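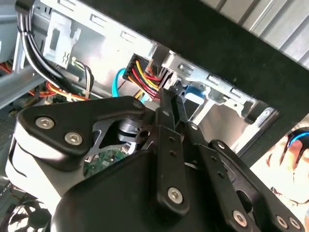

¿Puede una cinta elástica en la cadera ahorrar energía a alguien que camina cuesta arriba?

En nuestras pruebas, a cinco de los doce caminantes sí les ahorró oxígeno de forma medible; a los demás les ahorró sobre todo dignidad, porque hubo que ponérsela delante de sus compañeros.

Informe de avance del proyecto Olden, segundo periodo
Para: Fundación Finico, programa de movilidad
Redacta: Chathurika Roy, laboratorio de marcha

Estimados amigos de la Fundación:

En el informe anterior prometí que este sería más corto y traería más datos. Lo segundo se ha cumplido.

Recuerdo por dónde íbamos. El cinturón Olden une la cintura con los muslos mediante dos bandas elásticas que se tensan al extender la cadera y devuelven parte de ese trabajo cuando la pierna avanza. No lleva motor ni batería, ni aplicación para el teléfono, cosa que tres visitantes han lamentado ya en voz alta. La pregunta que ustedes financian es si compensa llevarlo en pendiente, donde la cadera trabaja más que en llano.

Lo que está hecho

Hemos completado 158 sesiones en la cinta de correr inclinada, con medición del gasto energético y captura del movimiento. Ocho se repitieron por una mascarilla que perdía aire y que todos habíamos revisado, cada uno confiando en que la había revisado otro. Las repetidas no entran en el total.

Las bandas rígidas quedaron descartadas en octubre. En teoría eran las mejores. En la práctica, los participantes caminaban como si llegaran tarde a un desfile, y el gasto subía en lugar de bajar. Las blandas no molestan a nadie, y a casi nadie ayudan. Seguimos con la intermedia, la que en el plan original figuraba como opción de reserva y que yo misma califiqué de poco interesante. Consta en acta.
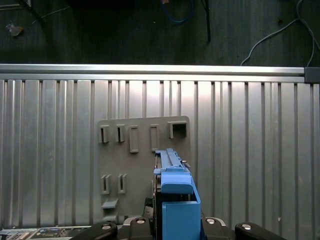

También hemos cambiado el anclaje del muslo. El primero se deslizaba hacia la rodilla a los pocos minutos, y con él se iba la mitad del efecto. El nuevo reparte la presión en una superficie más ancha y aguanta una sesión entera, aunque es feo con ganas. El taller Thambiah, que lo cose, pide que no se le atribuya el diseño.

Lo que no está hecho

La prueba en exterior, prevista en la subida de Gukmont, va con retraso. El recorrido tiene 2000 metros y una pendiente bastante constante, pero el permiso de paso depende de dos administraciones que se remiten educadamente la una a la otra. Mientras tanto hemos fijado el protocolo: cada participante sube con cinturón y sin él, en orden sorteado, con un descanso completo entre ambas.

Tampoco sabemos todavía por qué unos responden y otros no. La longitud de la pierna no lo explica. La cadencia, un poco. Mi sospecha es que quienes ahorran son los que dejan trabajar a la banda, mientras que el resto se pelea con ella, pero una sospecha no se puede poner en una gráfica (lo he intentado). 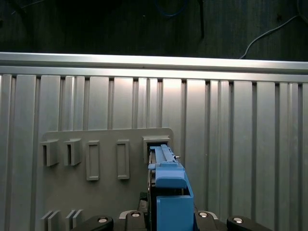

Para aclararlo añadiremos un periodo de adaptación: 5 sesiones cortas antes de medir nada. Esto alarga el calendario y exige más horas de laboratorio, que cubriremos con lo no gastado en viajes a Gukmont. No solicitamos ampliación de fondos. Sí solicitamos mover la entrega final un trimestre, y adjuntamos el calendario revisado para que lo aprueben o nos llamen.

Presupuesto

El gasto de personal va según lo previsto. El de material fungible se ha pasado un poco, por culpa de las bandas: se fatigan antes de lo que asegura el catálogo, y las cambiamos todas a la vez para no mezclar nuevas con viejas en una misma comparación. La partida de difusión sigue intacta. El póster del congreso lo pagó la universidad, que a cambio puso su logotipo más grande que el título.

Para el próximo periodo esperamos tener los datos de adaptación completos y, si las dos administraciones se encuentran, las primeras subidas al aire libre. Agradeceríamos recibir su respuesta sobre el calendario antes de convocar a los participantes.

Un saludo cordial,
Chathurika Roy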